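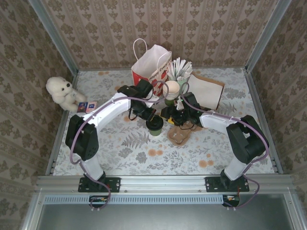 4 Jul 2025, two-arm cell, drink packing task

Stopped the run before lunch. The left arm lost its gripper position in the middle of an episode and after that did not hold any more. I write everything down now, while I still remember the order, and Dennis can correct me on Monday where I am wrong.

**What happened**

Task was the usual one: cups into the carrier, straws and the rest into the white bag. Episodes 1 to 17 were fine, only one bad grasp on the straws, which I do not count as a fault. In episode 18 the left arm went over to the dark green cup, started to close, and then the gripper opened fully by itself. The joint values for the arm continued to come. The gripper value stayed frozen at the last number. Then the wrist went soft and dropped onto the cup. Nothing is broken. The cup has a small dent.

I pressed the stop. The right arm stopped at once, as it should. The left shoulder did not stop at once. It kept moving for a short moment, still toward the middle of the table, and then it stopped. This is the part I do not like, and it is the reason why I did not simply restart and continue.

**What I checked**

- Power supply: stable, no drop in the log at this time.
- Motor temperature, left gripper: normal. The warning is set at 49 degrees and it was well under.
- Left board under the rail: all wires seated. I pulled each one gently and none came out.
- Same check on the right board, same result.
- Cable at the left gripper end: looks good from outside.
- Cable at the left shoulder: the jacket is a little shiny on the inner side. I think it rubs there when the arm reaches far.

Then I moved the left arm by hand, with torque off, and looked at the bus counter. With the arm folded back there were no errors. With the arm stretched out to the middle I got errors, but only sometimes. When I held the cable with my hand near the shoulder and bent it a little, the gripper disappeared from the bus completely. I repeated it 15 times and lost it 3 times. So I am quite sure it is the cable and not the motor.

We have the cable loop outside of the arm on both sides. In April, Wendy made the loop on the left longer, so that it would not pull at the gripper. It solved the pulling, but now the loose part hangs lower under the rail and I suspect the weight goes to the shoulder bend. I should have thought about it then. I was the one who tested it and wrote "OK" in the book.

**The late stop**

This is a separate problem, or maybe the same problem with a worse result. As I understand the code, the stop command goes to the motors one after another, and the driver waits for an answer from each. If the left gripper does not answer, it waits until the timeout and tries again before it sends to the next motor. The gripper is first in the list. So when the gripper is dead, the shoulder gets its stop late.

I looked at the Drelska driver and the list order is really gripper first, for the left arm only. On the right arm it is shoulder first. I do not know why they are different. Dennis, was this from the time we had the Tatus controller? I found no comment in the file.

The software stop should not be the only stop in any case. The Whitlock relay box that cuts motor power has been on the shelf since we changed the table, and it must go back on before anybody runs again. The arms will fall when power is cut, this is clear, but with paper cups under them it does not matter much.

**Rules until fixed**

1. No autonomous runs on this cell. Hand teaching with torque off is allowed.
2. No hands over the cloth when motor power is on. This includes "only quickly" putting a cup back. I did it myself this morning between episodes, so I write it for me also.
3. Do not tape the cable as a quick repair. We did this once with the old arm and lost two days with a fault that came and went.

**To do**

- New cable for the left arm, full length. Order from Deleck, the flexible type, two pieces so one stays in the drawer. (me)
- Fix the loop at the upper arm link with a clip, and measure the bend at full reach before we close it. (Wendy)
- Change stop order, shoulder first on both sides, and send without waiting for answers. (Dennis)
- Relay box back on. (me, Monday morning)
- Test: unplug the left gripper on purpose, move slowly, press stop, see how long the shoulder needs. Do it before and after the code change so that we can compare.

Data from today: keep episodes 1 to 17. I marked 18 as failed, but please do not delete it. The frozen gripper value is easy to see there, and we can use it to write a check which stops the run when a value does not change for too long while a command is active.

Motor power is off and the plug is out. I left the objects on the table as they are, so Dennis can see the reach where it happened.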